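Guides > Outdoor Work > Kallach Plank Set > Section 6: Setting Up

2020-02-10
By Liliana Cocco

Now for the fun part! With the trestles unfolded, your work platform goes together quickly, and it feels wonderfully solid next to balancing on a ladder.

1. Stand both trestles on firm, level ground, 80 inches apart.
2. Push each spreader bar down until it clicks.
3. Lift one end of the plank onto the first trestle, then walk the other end over to the second (a helper makes this so much easier).
4. Check that the plank sticks out 6 inches past each trestle. Even it up if it doesn't.
5. Close the hook clamps and give each one a good tug.

CAUTION: Never stand on the plank with a clamp open.

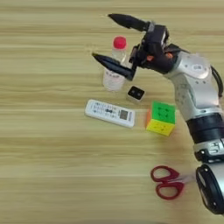 6. Step up at the middle of one trestle, using the rungs, and keep both hands free as you climb. Tools can come up in a bucket afterward.
7. Walk slowly to the center. A little bounce is fine, and you'll get used to it fast!

NOTE: If you're painting a long wall, climb down before you move anything. Shifting the whole set takes around 10 minutes, and you'll love how evenly you can reach the next stretch.

CAUTION: Do not work on the plank in high wind or on ice. One person at a time, please.

After use, wipe the clamps with a dry rag and hang the plank flat on two wall brackets.

Contact Cilum Ladder Guides | © 2020 Cilum | Back to top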